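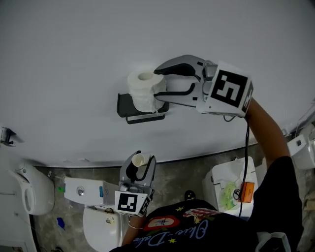 Toilettenpapier an der Trennwand: Wie viel davon gebraucht wird, entscheidet auch der Halter.

Was die Rolle kostet

Im Rathaus von Drornitz werden die Toiletten zweimal am Tag gereinigt, um 6 Uhr und noch einmal nach der Mittagspause. Am Donnerstag, wenn das Bürgerbüro länger geöffnet hat, kommt ein dritter Durchgang dazu. Charito Salazar leitet die Frühschicht seit 13 Jahren. Sie kennt die Kabinen, in denen das Papier zuerst ausgeht: die beiden neben der Tür.

Öffentliche Toiletten tauchen in den meisten Haushaltsplänen nur als Teil eines größeren Postens auf. In Drornitz heißt er »Gebäudeunterhalt, Verbrauch«. Seife, Papier, Müllbeutel und Glühlampen stehen dort in einer Zeile. Als der Stadtrat im Oktober wissen wollte, warum diese Zeile gewachsen war, konnte die Verwaltung zunächst keine Antwort geben.

Remo Zanetti aus der Kämmerei ließ daraufhin die Bestellungen auseinanderrechnen. Das Papier machte 30 Prozent aus, mehr als erwartet. Ein Teil davon wurde halb verbraucht weggeworfen, weil die Reinigungskräfte angefangene Rollen vorsorglich austauschten. »Wer erst am Nachmittag wiederkommt, lässt keine dünne Rolle hängen«, sagt Salazar. Seit dem Winter kommt stattdessen eine Reserverolle in jede Kabine. Angefangene Rollen bleiben, bis sie leer sind.

Schwieriger ist die Frage nach der Sorte. Großrollen halten länger, brauchen aber abschließbare Spender, und die klemmen. Kleine Rollen passen auf fast jeden Halter und verschwinden leichter in Taschen. Einlagiges Papier ist im Einkauf billiger, doch die meisten Benutzer nehmen dann mehr davon. Dario Valentini, der beim Großhändler Tedesco kommunale Kunden betreut, rät von der billigsten Ware ab – auch wegen der Rohre.

In der Nachbargemeinde Ketasow hat man anders entschieden. Dort hängen im Bahnhof und in der Bücherei seit einem Jahr Spender für Einzelblätter. Mahlet Gudeta, zuständig für die städtischen Gebäude, ist damit zufrieden, in der Bücherei jedenfalls. Im Bahnhof mussten mehrere Geräte nach Aufbrüchen ersetzt werden. Für einen Spender zahlt die Gemeinde 50 Euro, die Montage kommt hinzu.

Drornitz bleibt vorerst bei der kleinen Rolle. Über neue Halter im Obergeschoss will der Bauausschuss im Frühjahr beraten.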